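Wire, Paper, Patience

The robotics elective at Plakcombe Technical College meets in a converted drafting room on the second floor, and for most of the spring term its subject has been the clothes hanger. Students record themselves picking up hangers with a hand-held gripper, and the recordings are used to train a small model that will later drive an arm. The arm, a six-joint unit bought secondhand from Norkedau, stays under a dust cover until the last month of the course.

Remedios Navarro, who teaches the elective, picked the hanger after two years of wooden blocks. Blocks produced good scores and poor engineers. A model trained on them could be wrong by half an inch and still come away holding something, so students had little cause to look hard at their data. A wire hanger gives a target a fraction of an inch thick, and its hook can swing once it leaves the table.

The class of 21 is divided into teams of three. Each team owes 400 usable demonstrations by the end of April. A demonstration begins with the hanger flat on the table and the gripper open, and ends with the hanger hooked over a rail. Anything dropped or regrasped goes into a separate folder, which Navarro also grades.

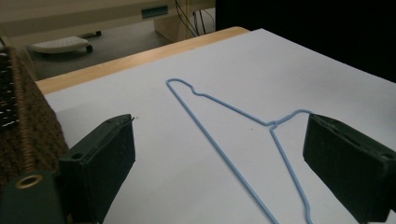
Background was the first technical argument of the term. Tolera Yimer's team wanted to work on bare wood, on the theory that the finished system would have to cope with ordinary furniture. Lleucu Lewis wanted the simplest surface available for the first round and clutter later. Her side prevailed after a trial in which the model, given a wood table, kept closing on the grain. With white paper under it, even a thin, pale blue hanger has an outline, and the faint shadow of the wire gives the model a second cue to its position. The paper does not reach everywhere, and the teams have left the rest of the room as it is, down to the wicker basket and keyboard at one side of the table. Lewis considers this useful variation. Yimer considers it untidy, but has not moved anything.

The second argument, about where to grip, is still open. Closing on a shoulder wire is easy, but the hanger tends to pivot between the fingers on the way up. Closing at the twisted neck is harder to line up and holds better, the wrapped wire being thicker there. Eldana Gashaw went through her team's first 147 recordings and sorted them by grip point. The neck grips reached the rail more often. They also took longer, and a slow demonstration teaches a slow robot.

Her team now uses the neck grip only, with one further rule: the fingers must be fully open before the approach starts. Early recordings had operators closing by degrees as they moved in, a habit the model copied faithfully — including the cases where it closed on nothing.

Wear is a smaller concern. The finger blocks are scuffed and chipped from contact with the tabletop, and Navarro replaces them only when the gripping faces stop meeting squarely. Hamdia Wolde, a second-year student who maintains the hardware, keeps a spare pair in a drawer and checks alignment at the start of each session with a strip of card. If the card slides out under a light pull, the fingers come off and are shimmed.

The software side is modest. Training runs overnight on a single workstation, using a package called Drudau that an earlier class wrote and later classes have patched. It reports one number in the morning, the share of held-out recordings in which the predicted path stays close to the student's. Navarro discourages students from quoting it. A team last year had the best figure in the room and an arm that stopped an inch above the table on every attempt. The fault was in the height calibration, and it took them 7 sessions to find.

In May the cover comes off the arm and each team gets one afternoon with it. The hangers will be placed by a member of another team, at any angle that fits on the paper. The strongest result goes forward to the Gebretsadik student meet, where the table is supplied by the organizers and the surface is not announced beforehand. Yimer has started a second set of recordings on bare wood.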